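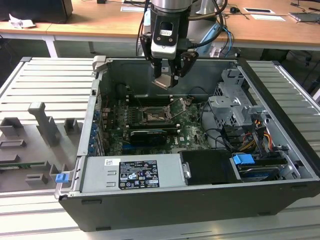
Open desktop tower on a slatted bench, CPU socket lever up.

Posted March 29, 2020 by the Jarner House course desk

Home Styling for Beginners – notes for week four: the autumn mantel

Hello again, everyone! I've had a lovely pile of messages about colour, so let's start there. Pick one main colour and let it take up most of the shelf. Mine is rust this year (last year it was plum, and I was sick of it by May). The Fehr linen runner is a good base if you like things soft, but an old scarf folded lengthwise does the job too.

Next, height. Put your tallest piece off to one side – I use a Podudex jug, 40 cm with the gum branches in – and step down from there. My mantel is 224 cm long and I still leave a good third of it bare. It feels wrong for a day or so and then you love it.

Candles: stay with one scent, or none if you're eating nearby. Keep flames well clear of dried leaves, please! I've moved to battery tapers from the Oltulness range and don't miss the wax on my carpet one bit.

For homework, style one shelf using only things you already own, with a spending limit of $14 for greenery or ribbon. Write me a short paragraph on what you took away, as that's the bit I'm most curious about. Bring your fabric scraps next time, we're doing cushions.

Filed under: Seasonal Decorating, Course Notes, Mantels & Shelves

This site uses cookies to remember your preferences. Accept | Manage settings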